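# Project report: open day at the Sargate robotics lab

Tuva Moen, intro to automation, 11 October 2019. Partner: Blandine Gaillard (she did the interviews, I did notes and this write up).
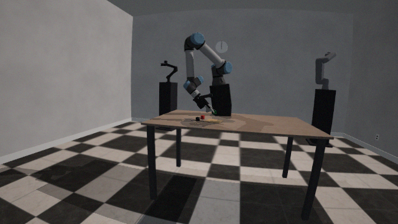 We picked the Sargate open day over the warehouse tour because it was closer and because the teacher said we needed to see a demonstration with people there to answer questions. Took the bus, got there late, missed the welcome talk. So no notes on that part. Blandine got the handout from somebody who was leaving.

## What the visit was for

Our project question: how much of a robot job gets worked out in simulation before a real arm ever moves? We had the question since May but it was way too wide then ("how do robots learn"). Narrowed it down after feedback.

## The demo

The main demonstration was a simulated pick task. Big arm on a pedestal behind a table, small colored things on the tabletop, gripper goes down for the green one. Everything runs in a program they call Nodeck. The room is simulated too, checkered floor, even a clock on the wall. I asked if the clock does anything and the guy running it said no, it came with the room model.

There are other arms in the same room, smaller looking, each on its own pedestal. They weren't part of the pick task we watched. I didnt ask what they were for and should have.

Each try went like this, from my notes:

- operator presses reset, objects go back on the table
- arm comes down from above, slow at the end
- gripper closes
- lift, or no lift
- program writes a line in the log

We watched 11 tries. In 3 of them the green object slipped out on the way up. The operator wasn't bothered, he said the slips are the useful ones to look at. After each slip he opened the log and showed us the gripper angle. When the fingers came in tilted too far they pinched a corner of the object and it rolled out. That was the best part of the visit for me — you could replay the same try slowly and stop it wherever you wanted.

## Interview

Blandine talked to an engineer from Lastmont, the company that set up the demo with the lab. We have 5 answers written down, the rest was too noisy to hear. Main points:

**Why simulate first?** Cheaper when it hits the table. Also they can leave it going overnight. The night before the open day it ran 117 tries with no one in the building.

**What is hard to get right?** Contact. Moving the arm through air is easy to simulate she said, but the moment fingers touch something small the numbers get touchy. Friction is mostly a guess at first and then they adjust it.

**Do shadows and colors matter?** For the arm motion no. For the part that finds the objects yes. They change the lighting on purpose between runs so the program doesnt get used to one look.

**Does it work on the real arm after?** "Usually not the first day." They tune it again on the real one. She wouldn't give a number.

**What should students learn?** Coordinate frames. She said it twice.

## Majali

Majali is the name of the teaching kit the lab lends to schools. It's a cut down version of the same simulator with one arm and a few blocks. We got to try it for maybe ten minutes each. You type in a position and the arm goes there. My first position was under the table, so the program gave an error and stopped. Blandine got hers above a block but forgot to open the gripper first and knocked it over.

Things we noticed:

- height is the hard one to judge from the side, you really need a second view
- approaching straight down worked better than at a slant for us (only a couple of tries, so not proof)
- the speed setting matters more than we thought, fast moves overshot a little

## Problems with our report

We only saw the simulated side. The real arm was in another room and the line was too long, we had to catch the bus. So our answer to the project question is half an answer. Also 11 tries is not many and we didn't choose the settings.

## Answer so far

From what the Lastmont engineer told us, a lot gets worked out in simulation: reach, path, order of steps, finding the objects. Grip and friction only partly. For those they go back and forth between the program and the real arm — more than we expected before the visit.

## Still to do

- email the lab about the real arm results
- ask what the other arms are for
- Blandine types up the interview properly
- redo my diagram of the gripper angle, the old one has the tilt backwards
- check if school can borrow a Majali kit before the presentation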